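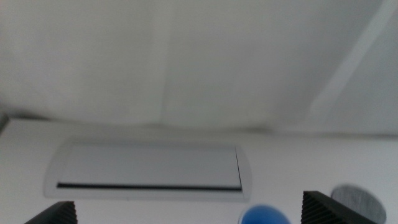
The Long Book That Ate My January

I started Fadwa El Khatib's "The Salt Register" on a train to Plalbridge and nearly missed my stop. It's 698 pages, it has a family tree up front with a ferry captain at the top, and I loved it so much I went back to page one the same night I finished!

The story follows the Bouzid sisters, who run a boarding house in the port town of Claveck. Nadia keeps the guest book. Samira reads it when she shouldn't. A lodger signs in under a dead man's name, and for the next 90 pages El Khatib simply lets everyone have dinner with him – soup, gossip, a long fight over a window – while you squirm.

I'll admit the middle section, set in the inland city of Foston, took me a while. There's a lot of shipping law in it (a LOT), and I missed the boarding house. Then Samira finds the second guest book and I was up until 3 a.m.

What got me most was the way the sisters talk. They interrupt, they sulk, they finish each other's stories wrong on purpose. I read whole pages out loud to my husband, who has now stolen my copy and is further into his first read than I am into my third.

Get the paperback if you can. The map is much easier to read there.

3542 shares | 3 comments

marlowreads: The soup dinner!! I had to put the book down and walk around the kitchen.

Tess B.: I gave up in Foston. Maybe I'll try again.

quietshelf: Team Nadia, always. Is there a sequel coming?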